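How a Keyboard Gets Dirty, and How to Clean It
From the Stuvura Science Pages for Young Readers
Reading level: grades 3 to 5

A keyboard is touched more than almost anything else on a desk. Fingers leave something behind each time they press a key. This page explains what that something is, where it goes, and how a cloth takes it away.

What is on the keys?

Skin makes an oil called sebum. Sebum keeps skin from drying out and cracking. A very thin layer of it moves from your fingertip to the key each time you type. One layer is too thin to see. After many layers, the key looks shiny or feels sticky.

Sebum is a good trap for dust. Dust in a house is a mixture. It contains tiny threads from clothes, bits of dead skin, grains of soil from shoes, and sometimes pet hair. Dust that lands on a clean, dry key can often be blown off. Dust that lands on an oily key stays there.

Food adds crumbs and sugar. Crumbs are dry and fall between the keys. Sugar from juice or candy dissolves in water, sticks to the plastic, and dries hard.

What is under the keys?

On many keyboards, each key is a cap sitting on top of a switch. When you push the cap down, the switch closes and a small electric signal goes to the computer. When you let go, a spring or a rubber dome pushes the cap back up.

The gap between two caps is only a few millimeters wide. It is wide enough for a crumb and too narrow for a finger. A crumb under a cap can stop the cap from going all the way down. The key then feels stiff, or the letter does not appear on the screen.

Why does a cloth work?

A cloth cleans in two ways. First, it rubs. Rubbing makes friction, the force between two surfaces that slide against each other. Friction pulls the dirt loose from the plastic.

Second, the cloth holds on to what it has pulled loose. Cloth is made of fibers, and between the fibers are spaces. Oil and dust move into those spaces and stay there. A smooth plastic sheet would rub the dirt too, but it has no spaces, so most of the dirt would be pushed to another part of the keyboard.

Microfiber cloth has very thin fibers. A human hair is often about 80 micrometers across. (A micrometer is one thousandth of a millimeter.) A microfiber thread can be 5 micrometers across or less. Thin fibers reach into small scratches and corners that thick fibers pass over.

Why make the cloth damp?

Water dissolves sugar and salt. Oil does not dissolve in water, which is why a drop of dish soap helps. One end of a soap molecule is attracted to water and the other end is attracted to oil. Soap molecules surround tiny drops of oil so that the cloth can carry them off.

Damp does not mean wet. If you squeeze the cloth over a sink and water drips out, the cloth is too wet for a keyboard. Water that runs between the keys can carry electricity to places where it should not go. It can also leave minerals behind when it dries.

How to clean a keyboard

You need a soft cloth, a little water, a drop of dish soap and an adult who knows which keyboard you are cleaning. Some keyboards come with their own cleaning instructions. Follow those first.

Turn the computer off. If the keyboard has a cable, unplug it from the computer. If it runs on batteries, switch it off.

Turn the keyboard upside down over a trash can and tap the back gently. Loose crumbs will fall out. Do this before you use the damp cloth. A wet crumb turns into paste.

Dampen the cloth and squeeze it out. Fold it into a flat pad. A pad spreads the pressure of your hand over several keys.

Wipe along one row at a time, from one end to the other. Press firmly enough to touch the tops of the keys but not so hard that they bend to one side.

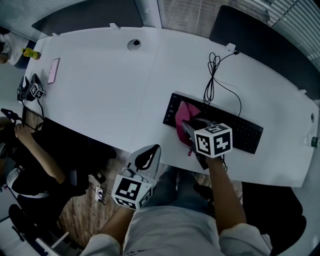 When one side of the pad looks gray, refold the cloth so that a clean side faces out. A dirty side has fewer empty spaces left between its fibers and starts putting dirt back. A cloth folded in half and then in half again gives you several fresh surfaces before it needs rinsing.

For the sides of the keys, use one corner of the cloth wrapped over a fingertip. Slide it along the gaps. Do not poke pencils, pins or paper clips between the keys. They can scratch the plastic or damage a switch.

Go over everything once more with a dry cloth. Leave the keyboard unplugged until it is dry, then plug it back in and test each key.

The rest of the desk

The desk under the keyboard collects the same oil and dust. Lift the keyboard and wipe the surface beneath it. Move cables aside by the cable and not by the plug. Power strips are never wiped with a damp cloth, and moving or cleaning them is a job for an adult.

A test you can do

Wipe 3 keys with a dry white cloth and 3 other keys with a damp one. Use the same number of strokes each time. Compare the two marks. Which one is darker? Write down what you see, and wait a week before you repeat the test on the same keys.

Words to know

Sebum: oil made by the skin.
Friction: a force that resists sliding between two surfaces.
Fiber: a long, thin thread of material.
Dissolve: to mix into a liquid so completely that the pieces can no longer be seen.

Next page: Why Screens Show Fingerprints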